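October 2021

I finally did it — I bought the walking shoes. I've been putting this off since spring, telling myself the old pair had another season in them, and my left heel has been paying for it every evening.

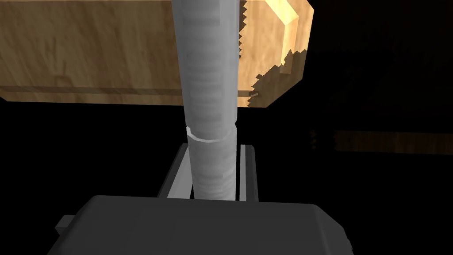
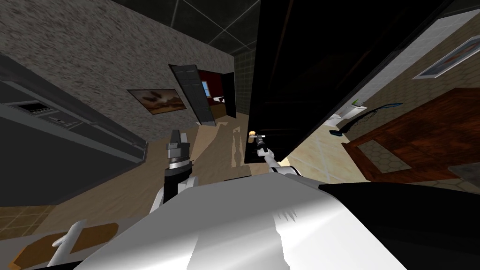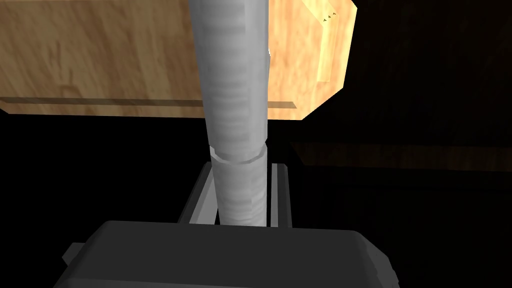 Notebook 3, p. 20

So, the shoes. I went down to Sikora after lunch, meaning only to look, and of course Lech Nowakowski was behind the counter and had me in a chair with my socks showing before I'd unbuttoned my coat. He's sold me every decent pair I've owned since 2000 and he still measures both feet every single time, and still tuts over the left one like it's a child that won't eat. I love going in there. It smells of polish and cardboard and I always come out in a better mood than I went in, even when I've spent too much.

He started me in the Cindell, a plain brown lace-up with a padded collar. Very handsome, and I would have taken it on looks alone (I kept turning my ankle in the little floor mirror like a teenager). But it pinched across the toes, and Lech said leather that stiff would want weeks of breaking in, and I haven't the patience or the heels for that anymore. Then he brought out the Henance, gray suede with a thick rubber sole, and oh my, what a difference! Wide in the front, snug at the back, and a tongue that stays put when you walk. I went up and down the shop so many times that the lady waiting for her boots started giving opinions. She liked the navy better. I did too, a bit, but they only had it a size down.

I took the gray. He threw in a tin of Hotavis wax and wrote down how to use it on suede, then crossed it all out and said no, no, that's for leather, and swapped it for a spray. Poor man, it had been a long day for him.

Wore them around the house all evening with thick socks, up and down the stairs, and no rubbing so far except a little warmth near the right little toe. The laces are far too long. I double-knotted them and they still flop about, so I'll look in the button drawer for the shorter pair I saved from my blue ones.

The old shoes are by the back door. I can't quite throw them out — they'll do for the garden, at least until the November mud gets going. Must remember to put the receipt in the kitchen tin, and call Lech about the navy in my size before he does his next order.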